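Score the Key, Not the Shuttle Run

Most student robotics events in this country still award the bulk of their points for moving something large from one place to another. A box goes to a zone. A ball goes into a bin. The robot that does it more times in the allotted minutes wins. I have judged these events, and my complaint is with the rule books I have been asked to apply. They test drive trains, battery care and nerve. They test very little of what a two-arm machine is good for, and they send students into engineering programs with the impression that picking a thing up is the easy part.

The Murkska bench league went the other way when it rewrote its rules for November. I think it was right to do so, and I think other leagues should copy most of what it did. I also think two of its rules are bad, and I will get to those.

The new task is padlocks. Each team gets a tabletop cell with two small arms on a shared rail. The loose parts are locks and keys of more than one type and size. Points go to grasping a key in a stated pose, handing it from one arm to the other, presenting it to a keyway, inserting it and turning it. A run lasts 13 minutes. There is no driving. 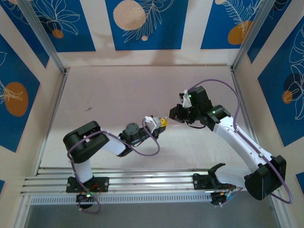
Two arms on a common rail, with the grippers close together over the middle of the table.

The objection I hear first is that this is dull to watch. A parent in the third row can't see a key. That is true, and a league that depends on ticket sales should weigh it. Murkska does not sell tickets. Its audience is other teams, and they watch the wrist camera feed on a monitor next to the bench, where a slip of a few degrees is plain to anyone who has spent a month trying to prevent one.

The second objection is better. It says that small-part work rewards whoever has the best arms, and good arms cost money. A shuttle robot can be built from plywood and surplus motors. An arm with repeatable joints can't, or at least not by a school club on a school budget. Under the Murkska rules each team is issued the same cell and may change only the fingers and the software. The allowance for finger material is $275 for the season. I would like to see it lower. Teams that printed a dozen finger designs did no better, in my reading of the score sheets, than teams that printed three and spent the remaining weeks on approach angles.

Approach angle is the center of the whole problem, and it is where the older contests leave students unprepared. A key on a flat surface is thin. A parallel grip from directly above has to straddle the blade and make contact very close to the table, and a small height error either drives the fingertips into the surface or closes them on air. A split ring makes matters worse and better at once. It gives the gripper something taller to catch, but it turns freely in the hole of the key, so a grasp on the ring says almost nothing about where the blade is pointing. Students learn this the first time they pick up the ring with confidence and find the key hanging at some angle that no part of their program expected.
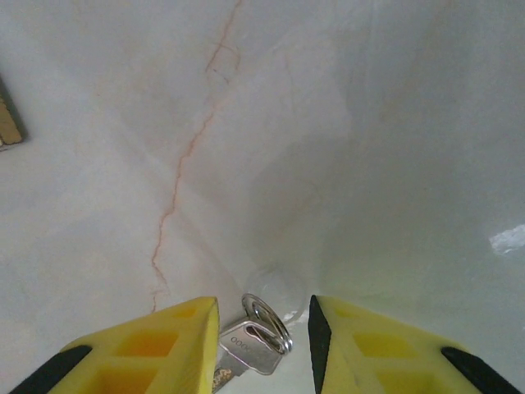
Key and split ring between the fingertips, from the wrist camera.

Note also what the wrist view provides and what it withholds. It gives good detail at the point of contact. It also puts the robot's own finger over part of the target at just the moment the software would most like to see it. A team that relies on the wrist camera alone has to commit to a grasp on a partial view of the blade. A team that relies on the fixed camera alone has the entire table and too little resolution at the tip. The better teams used the fixed view to choose a side and the wrist view to correct, and they wrote down where the change from one to the other took place. Laneteo, which finished in the middle of the table, had the clearest notes on this I have read from a student group. Their documentation score should have lifted them further than it did.

That brings me to the first bad rule. Documentation is worth 8 percent. A contest built on the idea that careful work matters should not pay so little for the record of careful work. The league's answer is that written scores are subjective and cause appeals. They do cause appeals. So does the question of whether a key counts as fully inserted, and the league wrote half a page to settle that one. It could write half a page on lab notes.

The third objection comes from coaches, and it is about software. Several teams trained their arms from demonstrations: a student drives the pair by hand many times over, the motions are recorded along with the camera views, and a model is fitted to the lot. Coaches who came up through hand-written state machines regard this as a way of skipping the engineering. Peñalver, the strongest of the demonstration teams, submitted 800 recorded runs with its entry, and I heard more than one person call that brute force.

I looked at how the runs were organized, and I don't agree. They were sorted by lock type, by the starting pose of the key and by which arm gripped first. Failed runs were kept and labeled with the stage at which they failed. The lighting was noted. Somebody had to decide that the awkward starting poses needed more coverage than the easy ones, and then somebody had to sit there and drive them. Choosing what to record is a design decision. It can be done lazily or well, and a judge who asks to see the index can tell which within a few minutes.

The insertion stage shows why the index matters. With the lock held by one gripper and the key by the other, both parts can shift, and an error in either shows up as a miss at the keyway. Fingers crowd in from both sides. There is not much room left for a camera to see between them.
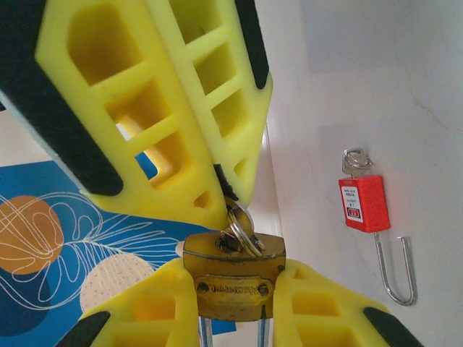
Bench Notes, Vol. 13, No. 8

A hand-written program can handle this stage for one lock. I have seen it done neatly, with a short spiral search and a limit on wrist torque. Give the same program a lock with a different body and the search starts in the wrong place. The brass locks and the red lockout locks do not offer the same surfaces to hold. The lockout type has a label on a fairly plain rectangular body and a long shackle, and the shackle is a tempting handle that makes a poor one, as it puts the keyway far from the grip. Teams using either method had to work that out. The contest does not care which method they used, and I believe that is the correct position for a student contest to take. Let them argue about it in the hallway.

Where the coaches have a point is in what gets learned. A student who only drives the arms for an hour on Saturday and never opens the training code has not learned a great deal of robotics. The fix is an interview. Candela Montoya, who coaches the Istari entry, has every member of her team explain one failure to the judges without slides: what the arm did, what they first thought the cause was, and what the cause proved to be. The league does not require this. It should. It costs the judges a little time, and it separates the students who understood their system from those who stood near it.

The second bad rule concerns resets. At present a team may reset the table by hand as often as it likes, with the clock running. The effect is that a fast pair of human hands is worth points. One entry this season had a student so quick at squaring up the key that the arms seldom faced a pose they had not seen before. There was nothing improper in that under the rules, and it undid much of the purpose of the task. Resets should be limited in number, and the starting layout should be drawn by a judge from a sealed set.
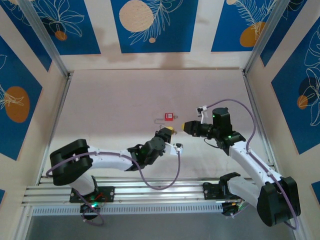

Red lock and key on the table between the arms.

A judge-set layout like this asks a fair amount. The team has to choose which arm takes which part. It has to decide whether to pin the lock against the table or lift it, and where over the table the two grippers should meet. If the lock trails a wire loop, the loop may catch under a finger. None of these choices is exotic. Any technician who assembles small parts makes them all day without noticing, and the value of the exercise is that students have to notice.

I would keep the drive-and-deliver contests. They are a good first year. They bring in students who want to build a frame and see it cross a floor, and some of those students will never want anything else from the hobby. My argument is with clubs that stay there for four years and call it a program. By the second year a student should have spent time on a task where the mechanism works, the code runs, and the part still ends up on the table in the wrong orientation.

Murkska plans to publish its revised rules before the next season opens. I have sent the league three requests: raise the documentation share to a quarter of the total, require the failure interview, and cap resets at two per run. I expect to get one of them. If it is to be only one, I would take the cap on resets.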